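Home Workshop Kitchen Tips About Contact

We use cookies to keep this site running and to remember your settings. Accept Manage

Keeping Yourself in One Piece in the Home Workshop

I spent years on a factory floor in Pultusby before I ever had a workbench of my own, and the funny thing is how fast I dropped every good habit once the shop was my garage! No supervisor, no sign by the door, and there I was cutting shelf brackets in sandals. So these are the rules I brought home from work, a bit late.

Start with your eyes. I keep three pairs of safety glasses out there, one on the grinder, one on the drill press and one on a nail by the light switch. If I have to walk across the room for them, I won't (I know myself). Wash them with dish soap and water, and never wipe them dry on a dusty shirt or you'll scratch them cloudy in a month.

Cords next. My old foreman used to walk the floor at the start of every shift just looking at plugs, and I do the same thing on Saturday mornings with my coffee. Anything cracked, warm or taped up gets unplugged and goes in the bin by the door. Tape is not a repair, no matter how neatly you wrap it. 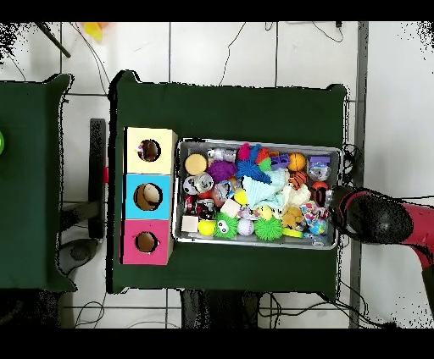 Then there's dust. A shop vac beats a broom every time, because a broom mostly throws the fine stuff up to where your nose is. I wear a proper fitted respirator for sanding, and I shave first, which my husband thinks is hilarious coming from him with that beard. Open the door, too, even when it's freezing.

Ladders! Set the feet one foot out for every four feet up, face the rungs, and climb down to move it. I once tried to hop mine sideways to save a trip and I still have the knee to show for it.

Oily rags need their own paragraph. Linseed oil and some stains can heat up all by themselves in a heap, so spread the rags flat outside, one layer, till they're stiff, or drop them in a metal can of water with a tight lid. My friend Nyokabi Mfinanga lost half a shed that way one July.

Last one for today: write the date on your fire extinguisher check with a paint marker. Mine hangs by the exit, so I'd be backing toward the door if I ever had to use it.

Get the Stemley newsletter in your inbox. Enter your email to sign up.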